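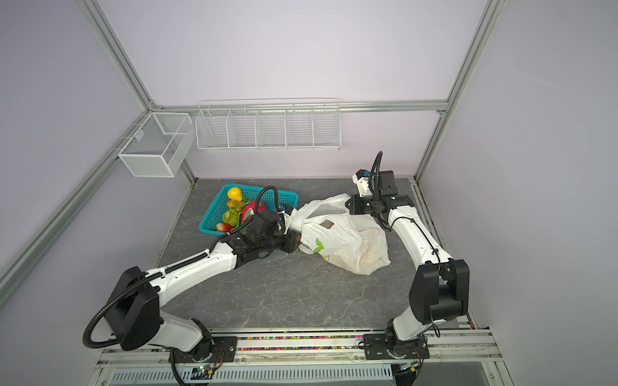

Most produce goes bad at home in one of two ways. It dries out, or it sits in its own moisture until it rots. Nearly everything on this page is meant to slow down one or the other. The notes were put together for the Penry kitchen page and updated in June, with corrections from readers.

## Unpacking

Unpack produce before canned goods. Berries, salad greens and fresh herbs go first, then anything that was on special and might already be soft.

Go through each bag of potatoes, onions or apples and take out any that are split or leaking. Cut the bad part off and use the rest that night.

Don't wash everything at once. Wash greens and herbs if you have a salad spinner and a towel. Leave berries, mushrooms, grapes and cherries unwashed until you want to eat them. Peppers and apples can go either way, provided they are dried before they are put away.

Take off rubber bands and twist ties. They bruise the stems on parsley, cilantro and radishes, and the bruised part turns to slime first. Cut the tops off carrots, beets and radishes. The leaves go on pulling water out of the root for as long as they are attached. Beet greens are worth keeping in a separate bag and cooking within two days.

## Counter, cupboard or refrigerator

**Counter:** bananas, tomatoes, whole melons, mangoes, and any peaches, pears, plums or avocados that are still hard. Move the last four to the refrigerator once they give a little under your thumb.

**Cupboard, dark and dry:** potatoes, sweet potatoes, onions, garlic, winter squash. Keep onions and potatoes on different shelves. Potatoes that have been left in the light turn green and bitter, and those should be thrown out if the green goes deep.

**Refrigerator drawer:** peppers, cucumbers, broccoli, cabbage, carrots, celery, green beans, leafy greens.

Apples will keep on the counter for a week if the kitchen is cool. In the refrigerator they hold up for a month or longer. They give off ethylene gas, so they should not share a drawer with lettuce, broccoli or cucumbers.

If your refrigerator has two drawers with sliders, set one to high humidity (vent closed) for greens and vegetables and the other to low (vent open) for apples, pears and ripe stone fruit. If there are no sliders, prop one drawer open a finger's width.

## Plastic shopping bags

A thin shopping bag is fine for getting groceries home and poor for storing them. Tied shut, it traps water against the food. Take fruit out as soon as you are in the kitchen.

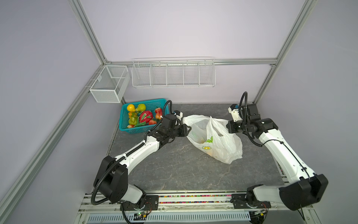
*A white plastic shopping bag on a marble-patterned top.*

The bags are still useful afterward. Shake out the crumbs and hang them over a faucet or a cupboard knob until the inside is dry. To store them, flatten each bag, fold it in thirds the long way, then roll it from the bottom. A rolled bag takes up the space of an egg, and 20 of them fit in a shoebox.

Uses that work:

- Lining a small wastebasket
- Holding peelings on the way to the compost
- Wrapping a wet paint roller overnight, pushed tight against the nap to get the air out
- Covering shoes in a suitcase
- Keeping a cut cabbage from drying, wrapped close around the cut side

Do not reuse a bag that has held raw meat or fish. Do not put shopping bags in the freezer as the only wrap, either. They are too thin and the food will dry out at the edges.

Farzana Rajput wrote in about knots. If you carry a bag tied by its handles and always end up tearing it open, use a single half knot and tuck the ends under. It holds for a walk home and comes loose with one pull.

## Baskets and bowls

Fruit on the counter keeps better when air can get under it. A basket with holes in the sides and bottom, plastic or wire, is better than a deep solid bowl. If you like the bowl, put a folded dish towel in the bottom and change it when you wash the bowl.

Put the heavy, hard fruit in first and the soft fruit on top. Two layers is enough. With three, the bottom one gets forgotten and bruised.

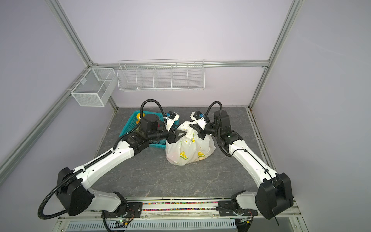 Turn the basket over every few days. By that I mean take everything out, check the undersides, wipe the basket and put the oldest pieces back where your hand will reach them first. It takes a minute. One moldy orange will spread to whatever is touching it, and the underside is where it starts.

Fruit flies come in on bananas more often than on anything else. Rinse bananas at the sink and dry them. For flies that have already moved in, put an inch of cider vinegar in a jar with one drop of dish soap and leave it next to the fruit overnight. Empty it in the morning and set it again for as long as it keeps catching them. Check the sink drain too. Pour a kettle of hot water down it on two evenings in a row.

Plastic baskets can be washed in warm water with dish soap. For mold stains in the corners, use an old toothbrush and baking soda, then rinse. Let the basket dry upside down.

## Peppers

Green, yellow, orange and red bell peppers do not keep equally well. Green ones are picked earlier and last two weeks in the drawer. The ripe colors should be used within nine days. Keep them dry and whole. A wrinkled pepper is still good for soup or roasting.

To freeze them, cut in strips, spread the strips on a tray until hard and then bag them. No blanching is needed. They will be soft when thawed, so use them only for cooking.

Grigoris Balaskas, of Trullville, packs his in flat bags of 490 grams, the amount his stew recipe calls for, and writes the weight on the bag before filling it. Writing on a full, frosty bag does not work with any marker we have tried.
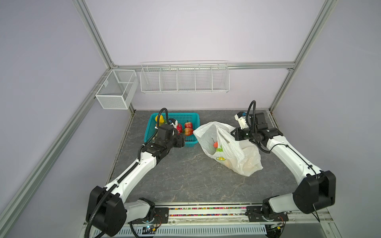

## Reviving tired vegetables

- **Limp carrots and celery:** trim the ends and stand them in cold water in the refrigerator for a few hours.
- **Wilted lettuce:** ten minutes in a bowl of ice water, then spin or towel dry.
- **Soft apples:** bake them, or grate them into pancake batter.
- **Drooping herbs:** cut the stems fresh and stand them in a glass of water. Basil stays out on the counter. Parsley and cilantro go in the refrigerator with a loose bag over the leaves.

Anything slimy, fuzzy or sour-smelling goes in the compost.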